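Notebook entry, March. Cell 2000, Wernitz bay
Present: Po-yen Liao, Pao-chu Kao

Purpose: to establish the cause of the wrist fault reported on the Patero arm during towel handling. The controller logged code 310 (joint torque limit) at 14:20 and the arm stopped by itself. The emergency stop was not used. Logged cycle at the time of the fault: 398.

Ms. Kao reset the arm and repeated the motion at reduced speed. The fault recurred twice, both times during the turn away from the table.

Wrist camera, towel contact and arm positions away from the towel:
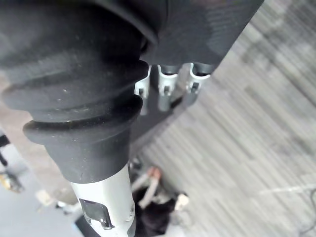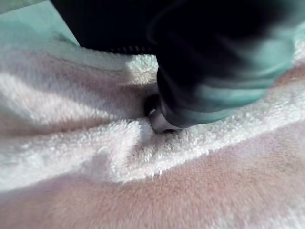
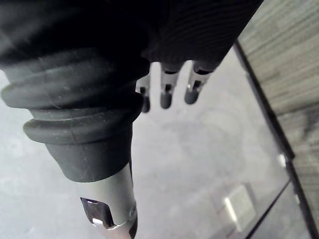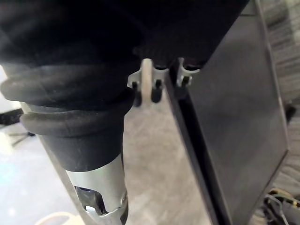
The torque trace rises before the limit is reached, which suggests drag in the wrist and not a collision. Mr. Liao considers the boot clamp to be seated too high. I am inclined to agree but would like the Dolier torque gauge on it first. Gauge is out on loan to the Huang line until tomorrow.

Actions:
Arm locked out, key with P. Kao.
Remove and reseat boot, measure drag before and after.
No one to enter the cell while the arm is powered, including for cable work.
Torque limit is not to be raised as a workaround. This was done in January and the entry for it is missing.

Spare boots in stock: 3. Part number still to be confirmed.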